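To: cell-planning list
Date: 15 Sep 2020
Subject: Re: spare grippers in the December order?

On the Satti list, someone at the Trindus site wrote:
> We have 2,382 left in the equipment line and I'd rather not
> hand it back. Is a second pair of grippers worth it, or
> should we get more trays and cable first? Cernik quoted 179
> per finger set, shipping not included.

Fingers first, I'd say! We went the other way last year (bought a big stack of trays, felt very clever) and then sat waiting on jaws for most of December while the trays gathered dust. The Gimumov sets came in at 213 each for us, so 179 sounds good to me, but do ask what shipping adds before you get excited.

Also, set aside 1,000 for cable and cable guides. I know that sounds like a lot, but the runs over the arms take a beating and I always end up ordering them in a hurry and paying for it. Our wire sorting cell looks like this at the moment, so you can see how much cable has to travel with each arm:

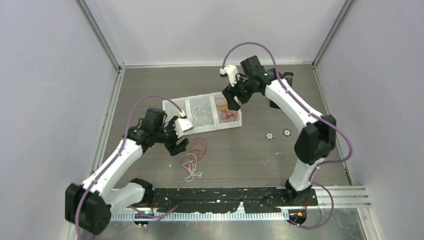
Both arms at the three-part tray, red and yellow wires on the right, more wire still on the table.

Trays can wait, in my opinion. One per cell plus a spare has been plenty here. If you do go with Cernik, could you post the lead time? I have to get my own numbers in soon and might just tag along on your order.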